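**Ticket 325 – desk lamp flicker, balcony table**
Status: closed
Opened: May 4, 2025

Problem: the white Prindodico lamp flickered for the first 10 minutes every evening, then settled down. Driving me nuts at the folding table!

Tried so far:

- Different wall outlet – no change
- Shorter cord from the Grultitow kit – no change
- Swapped the adapter for the spare from the Stimeo box – fixed!

I moved everything back to the table by the balcony door, cream cloth and all, and ran the lamp for 40 minutes. Not one blink.

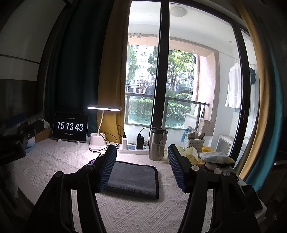
*Lamp on, tablet clock at 15 13 43, gray towel folded on the cloth.*

I love this little lamp, so I'm thrilled it wasn't the lamp itself. The old adapter goes in the recycling bin. I've ordered 2 spares from Ristić – please reopen if the flicker comes back before November.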